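About Brultar

Brultar repairs and recoats stainless steel kitchen equipment for caterers, schools and small food producers. The company was set up by Yamila Sosa, a metallurgist by training, and works from a single unit at Cabral Yard. The work falls into three groups: surface repair, passivation and written inspection.

What we work on

Most of the items we receive are made from grade 304 stainless steel. Sinks, worktops, shelving, trolley frames and extraction hoods make up the bulk of the intake. Spring parts and clips are often a different grade and are tested before any acid is applied. We do not work on aluminium, cast iron or plated steel, and we do not sharpen knives.

Items are accepted in any condition, provided that they have been degreased and that loose fittings have been taken off. Anything with a heating element must be disconnected by a qualified person before collection.

How the work is done

Each item is given a job number and a paper card. The card stays with the item until it leaves the building and records the grade of steel, the existing finish, the damage and the method chosen.

Scratches and weld marks are taken out with graded abrasive belts, always in the direction of the original grain. Pitting is ground back to sound metal. Where the pits are too deep for this, the section is cut out and a new piece is welded in. After welding, the heat tint is removed and the surface is passivated in a citric acid bath at the strength stated on the card. Citric acid takes longer than nitric acid but is easier to store and to dispose of. The minimum bath time is 30 minutes.

Rinsing is done with deionised water. The last rinse is tested for conductivity, and the reading is written on the card. Items that fail are rinsed again.

Measures and small vessels are dealt with separately from sheet work. Graduated markings must be legible from end to end if a vessel is to be used for dosing.
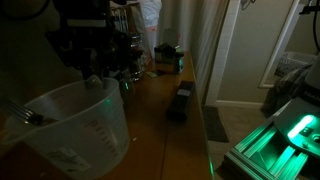 Inspection and reports

Customers who have to show records to an auditor can ask for a written report. It gives the surface roughness at named points, the result of the water break test and photographs of each repair. Reports follow the Plernach layout, a four-page form that we drew up for our first school contract and have kept with small changes. A copy is held on file and can be sent again on request.

Site inspections are carried out with the kitchen closed. We need clear access to the underside of sinks and to the rear of fixed benches. Samples of cleaning fluid may be taken, as chlorine-based products are a frequent cause of pitting, especially where a cloth has been left to dry on the metal.

Cleaning advice is supplied with every returned item. In short: use a neutral detergent, rinse with clean water, dry the surface, and do not leave cloths over rims or edges.

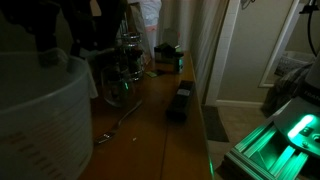
Capacity and lead times

The larger bath holds 700 litres and takes single items up to the length of a standard double sink. Longer benches are treated in place with gel. Our collection round is run by Zustham, and booking is through our office. Urgent work is accepted if a bath is free, but drying and test times are not shortened.

The unit closes for bath maintenance in January each year. Items received before the closure are stored dry and indoors.

Page last reviewed: April 27, 2026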